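Getting a Pantry Shelf You Can Find Things On

October is when I pull every can out of the cupboard and start over, and I love it more than is reasonable. If you do only one big kitchen job before the holidays, make it this one!

Start with dates. Get a fat marker and write the month and year on the lid, big enough to read from standing height. The printed dates are tiny and always end up facing the wall. Anything bulging, leaking, or badly dented along a seam goes straight in the trash – don't open it to check.

Next, wipe the shelves with warm water and a squirt of dish soap, and let them dry all the way before anything goes back. I used to rush that part and got rust rings on the paint. (A paste of baking soda and water lifted most of them. The worst one is under the lentils now.)

Then the fun bit, putting it all back. Short cans go in front, tall ones behind, and new shopping goes in at the back so the older stuff gets used first. My neighbor Vasylyna Holovko keeps her tomatoes in rows from left to right and always takes from the left. I tried it for 2 weeks and I'm completely sold!

For deep cupboards, a riser is worth the effort. Mine is a scrap board on 5 blocks, one in each corner and one in the middle because the board sagged. Sand the edges so they don't snag your sleeves.

Small cans such as tuna and cat food love to wander. Stack them two high at most, or stand them in a shallow baking tray and slide the whole thing out like a drawer – so handy when you're hunting for the last one. Keep onions and potatoes somewhere else, and well apart from each other.

Tape a short list inside the door and cross things off as you use them. A pencil on a string helps.

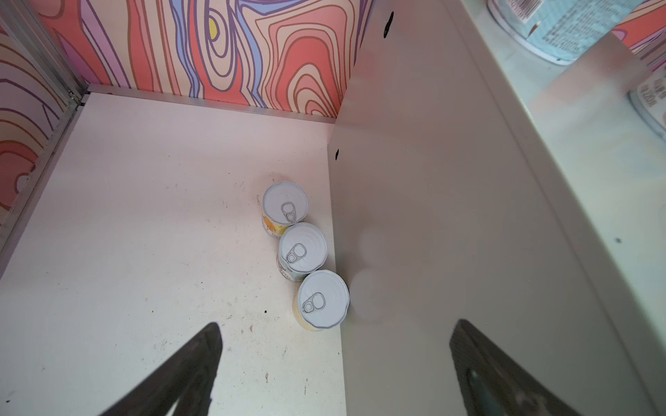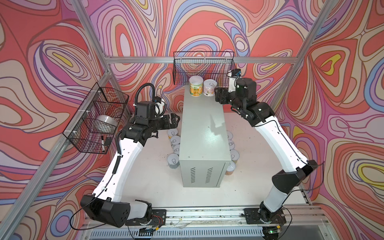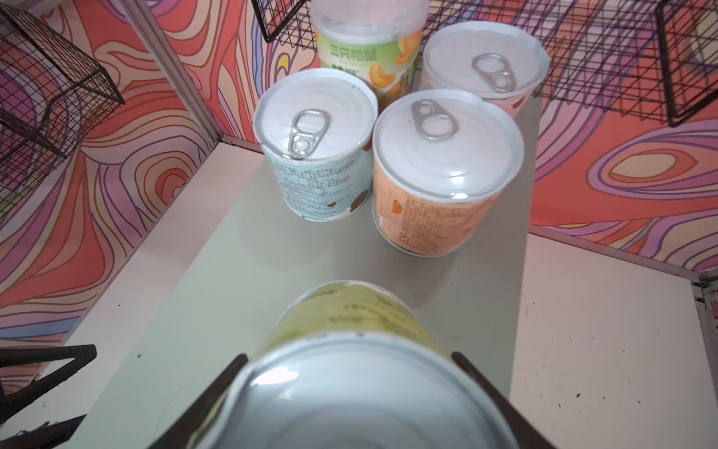
Cans, with and without a label you can read from where you're standing.

Temuncombe, October

Reece Wragg wrote in to ask about flour. Yes, decant it! A jar with a tight lid keeps the moths out, and you can see at a glance when you're running low. Cut the baking directions off the bag and tape them to the back of the jar.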